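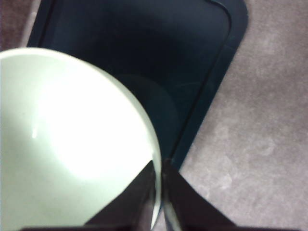
Tableware box, February – sorting and first checks

Started on the loan box this morning. It's the one that goes out to the Lowther rooms and comes back with half the lids on the wrong tubs. The plan is to get everything washed, matched up, measured and written down so that the next person can tell what's missing without ringing me.

Worked on the floor again. The bench is still full of Shaimaa's paper samples and she needs them flat until the glue has set. Carpet is fine for this. Things don't skid and a dropped bowl doesn't matter much. Downside is crumbs and fluff, so anything that has been down there gets wiped before it goes back in the box.

Mint bowl

The big pale green one. Glossy inside, so it shows grease well under the lamp, and it also shows the lamp, so tilt it when checking or you end up rubbing at a reflection. I did that for longer than I'd like to admit.

Washed it with the Plernik soap, hot water, soft sponge. No scouring pad on this one. The old yellow bowl went dull in one term with the green pads and it has held on to tomato ever since.

Rim check: ran a thumb round it twice. One rough place, very small, feels like a molding seam and not a chip. Left it alone. If it catches a cloth next time, take it down with the fine paper, wet, and wash again before use.

Sat it upside down on the level board. No rock. Right way up, a slight rock if pressed hard at one side, none when it has water in it. Good enough for mixing and for serving. I would not use it under the drip test, where we need it dead still.

Capacity: not done. The big jug is out with Oddur. To do when it comes back.

Navy tray

Rounded corners, raised border, flat floor. Faint scuffs on the floor of it. They don't catch a fingernail and I'm calling them surface only. They didn't shift with soap, and a dab of baking soda paste made no difference either, so I stopped before I made a shiny patch in the matte.

The dark color is a nuisance for checking. Flour, salt and lint all show up at once, which is useful, but water marks and oil hardly show until it's dry and held sideways to the window. Dry it fully before deciding it's clean. I put it away too early last time and there was a ring on it the next morning.

The ridge inside the border is where dirt collects. A sponge rides over it. What worked was a cloth over the end of a wooden spoon handle, pushed along the groove one side at a time, then a rinse with the tray stood on its short end so the water runs out at the corner. An old toothbrush is probably better. Add one to the box.

Flatness: laid the steel rule across both ways. Slight daylight in the middle on the long side, none on the short. With a full load it will settle. We have carried soup on worse.

Bowl and tray together

The point of keeping these two as a pair is the serving run, where whoever is carrying wants the heavy bowl on something with an edge. Tried it with water in place of food.

Load one: 2 jugs of water (small jug), bowl in the center of the tray. Walked to the door and back. No slide, no spill.

Load two: same water, bowl pushed to one side on purpose. Slid to the border on the first turn and stopped there. The border held it. Some water over the rim and into the tray, none on the carpet.

Load three: same as load two with a damp dishcloth under the bowl. No slide at all. Going with this from now on. The cloth has to be damp all through and folded once. Folded twice it gets lumpy and the bowl leans.

Also tried the Orusham grip mat from the drawer in place of the cloth. Holds just as well but it smells of rubber and leaves a pattern of dots on the tray floor that took some wiping. Cloth is better. The mat can go back under the scales where it came from.

Storage

The bowl used to be stored loose in the bottom of the box with cutlery thrown in it, and that will be where any scratches come from sooner or later. New order, bottom to top:

Navy tray, flat, right way up.
One folded tea towel.
Mint bowl, right way up, nothing metal in it.
Napkins and the soft stuff inside the bowl.
Cutlery roll down the side, tied.
Lids last, standing on edge.

Packed it that way once to see if the lid of the box closes. It closes, with a push. The cutlery roll has to go handle end down or it sticks up and the corner won't click. If we ever get a second bowl of this size it will not fit and we'll need the taller box from the Zasten shelf.

Labels

Put a strip of masking tape on the underside of each piece and wrote the box letter on it in pencil. Pencil holds up better than pen once the tape gets damp. It will still come off in the wash after a while. Shaimaa says the paint markers work on plastic if you bake them on low, but I don't want to put either of these in an oven at 80 degrees to find out. Staying with tape.

The list inside the box lid is retyped and now says "bowl, large, mint" and "tray, navy" – the old one said "green bowl" and "dark tray", and we have more than one thing that could be called either.

Things that went wrong

Knocked the rinse water over by the door. Soaked it up with the brown towels. The patch of carpet was still cold to the hand at lunch. Moved the fan over there.

Wrote the first set of tray measurements on the back of my hand and washed them off with the tray. Did them again. They're on the card in the box now and not repeated here, so that there's only one copy to keep right.

The steel rule has a bent tip. Use it from the other end until we replace it, and subtract accordingly.

Left to do

Big jug back from Oddur, then bowl capacity, to the rim and to a sensible carrying level.
Toothbrush for the tray groove.
Repeat the carry test with something thicker than water. Porridge would do. It moves slower but it's heavier when it goes.
Check the 6 small tubs against their lids. Two of the lids look like they belong to another set.
Ask Lowther if they have our ladle. It was on the old list and isn't in the box.
Fluff roller for the carpet before the next session.

Added later, same afternoon

Oddur brought the jug back and read through the above. His notes, more or less as he said them:

He doesn't like the damp cloth for long service, as it dries out and then it's only a cloth. Fair. Re-wet it each time the bowl is refilled. I've put that on the card.

He thinks the tray should be stored upside down over the bowl as a cover. We tried it. It keeps the dust out but the box doesn't close, and the tray slides about on the rim every time the box is picked up. Leaving it on the bottom.

He also asked why the bowl isn't used for dough. No reason. It's wide enough, and the smooth inside should let go of dough easily enough with a bit of oil. Will try a batch in it next week and write down how it cleans up after.

Capacity done with the big jug while he was here. 7 liters to the rim. For carrying, stop well short of that – we marked the level on the card as a hand's width down from the edge, measured with Oddur's hand, and mine gives a bit more soup.

Box is packed and back on the low shelf, tape side out. The measurement card is in the cutlery roll pocket.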